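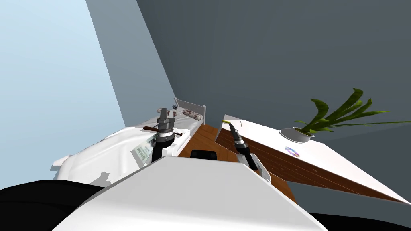 **LINDSAY – Eltilex has released Riment 2, a revised code of practice for testing two-armed household robots in simulated rooms before they are allowed to work in real ones.** The code can be downloaded free of charge from the Eltilex website and may be copied, translated and used in contracts without permission, provided the version number is kept.

The new version replaces the original Riment code, which was written for single-arm machines working at a fixed counter. It adds rules for robots that move through furnished rooms, for robots that handle tools near soft furnishings, and for the way simulated test results are reported to buyers and insurers.

"The first code said what a test had to cover, and it said very little about the room," said Sushil Gautam, who led the revision at Eltilex. "People were testing in a room with a bed and a desk and nothing on either of them. The results looked good, and they were hard to use. Riment 2 spends most of its pages on the room."

The document runs to 30 pages, plus annexes. It was drafted at the Eltilex office in Lindsay and tried out by Islow, a company that prepares home robots for assisted living providers.

## What the code requires

Riment 2 is divided into 14 sections. The main changes are as follows.

**Room content.** A simulated bedroom, kitchen or living room must be furnished to a stated level before any test counts. Bedding has to be modeled as cloth with folds and may not be replaced by a flat block. Desks and tables must carry ordinary small objects, including at least one that is reflective and at least one with an irregular outline, such as a leafy plant. Objects may not be removed between test runs to improve the robot's success rate.

**Held tools.** When one arm is holding a tool, its full length must be included in the collision model of that arm. The first code allowed testers to treat a held item as part of the gripper, and long thin items were often shortened as a result. Under the new rule, a tool that reaches over a bed or other surface is checked along its whole length for contact with that surface, with the robot's own body and with the other arm.

**Two-arm clearance.** The minimum distance between the arms must be logged for the whole of each run. A single figure taken at the end of the task is no longer accepted. If the arms touch when the task does not call for it, the run is recorded as a contact event even if the task was completed.

**Passages and blind areas.** Testers must list the parts of the floor that the robot's own body hides from its sensors at the starting position. Where furniture stands in or near such an area, the robot has to confirm its position before it turns or backs up. Gaps between furniture are to be tested at their narrowest point.

**Lighting and shadow.** Each task must be run under at least one setting that throws a shadow across the work surface. Plain dark walls are permitted, but a room with only dark walls has to be paired with a lighter version of the same layout.

**Random seeds and repeats.** The seeds used to place objects must be published with the results. A failed run may be repeated for study, but the failure stays in the record.

**Stopping.** The stop command has to be tested while both arms are in use. The report must state how far each arm traveled after the command and whether any held item was dropped.

## Reporting

The section on reporting was the subject of most of the comments received during the draft period. Eltilex received 395 written comments in all. Many came from engineers who wanted more freedom in how rooms are built, and a large share came from care providers who wanted less.

Under the final text, every report must carry a one-page summary in everyday language. The summary states which rooms were used, what the robot was asked to do, how many runs were made, and how many ended in success, failure or contact. Video clips made from the simulator may be included, but each clip must be marked as simulated and must be shown at its true speed. Clips may not be joined so that separate runs appear to be one.

The word "safe" may not be used on its own in a summary. A report can say that a robot met the contact limits in the listed rooms under the listed settings. It may not say that the robot is safe for use in bedrooms.

"We argued over that sentence for longer than any other," Gautam said. "Some companies told us their customers want one word. I understand that, but a simulated test can't support it, and we were not willing to put it in."

## Trial at Islow

Islow used the draft code on its own tidying and bedside tasks, in which the robot works between a bed and a desk. The company already had a set of simulated rooms and rebuilt most of them to meet the room content rules.

Raíssa Bittencourt, head of testing at Islow, said the rebuild took more work than the test runs did.

"Our sheets were the problem," she said. "We had a tidy bed because a tidy bed is quick to compute. When we put in a rumpled one, the arm planner started making choices we hadn't seen before. Two of our tasks went from passing to failing in the same afternoon, and we had to go back to the people who wrote them."

Bittencourt said the rule on held tools was also a change for her team. The company's older models ended at the fingertips. After the draft was adopted, each tool was measured and entered in a shared list, and no task can now be started in the simulator unless the tool in use is on it.

Islow asked for two changes to the draft, and both were accepted. The first allows a simplified plant model, as long as the outline of the leaves is kept to their full spread. The second lets testers fix the position of cards, labels and other light items leaning against furniture at the start of a run, as some simulators cannot keep such items in place before the robot begins to move. The item must be free to move once the run has started.

A third request, to drop the shadow test for robots that rely mainly on depth sensors, was turned down. The code instead allows those robots to be tested under a smaller set of lighting settings.

## What the code does not cover

Riment 2 applies to testing in simulation only. It does not set limits for robots working around people, and it does not replace any law, product standard or site risk assessment that applies where the robot will be used. A company that meets the code still has to carry out physical tests.

The code also leaves the choice of simulator open. Eltilex does not approve or rank simulation software. Annex B sets out a short check that users can run on their own simulator, covering friction, cloth behavior and the contact force between a gripper and a rigid object. If the check fails, the code may not be cited for tests made with that setup until the cause has been found and recorded.

Robots with one arm can be tested under the new code by leaving out the sections on two-arm clearance. Machines that lift or support a person are outside its scope.

## Moving from the earlier version

Reports made under the first Riment code remain valid for the software release they were written for. Once the robot's motion software changes, a new report has to be made under Riment 2. Companies with tests already in progress may finish them under the old code if the first run was logged before June.

Reports must name the version used on the first page. "Riment tested" without a version number is not an accepted wording under either code.

Eltilex will keep a public list of corrections and will answer questions about how the text should be read. Answers that affect more than one user will be added to the list, with the name of the company asking removed. The next full review will begin when enough reports have been filed under the new version to compare results from different simulators.

An online walk-through of the code will be held in June, starting at 10 a.m. Lindsay time. Gautam will present the changes and Bittencourt will go through the Islow rooms, including the tasks that failed. Attendance is free and a recording will be posted afterward.

## About Eltilex

Eltilex writes and maintains practice codes for companies that build, buy or operate service robots. It is based in Lindsay. It does not sell robots or simulation software.

## About Islow

Islow prepares and tests household robots for assisted living providers. Its work includes task design, simulated testing and staff training.

**Press contact:** Requests for interviews and for printed copies of Riment 2 can be sent to the press desk through the contact form on the Eltilex website. Please give the name of your publication and your deadline.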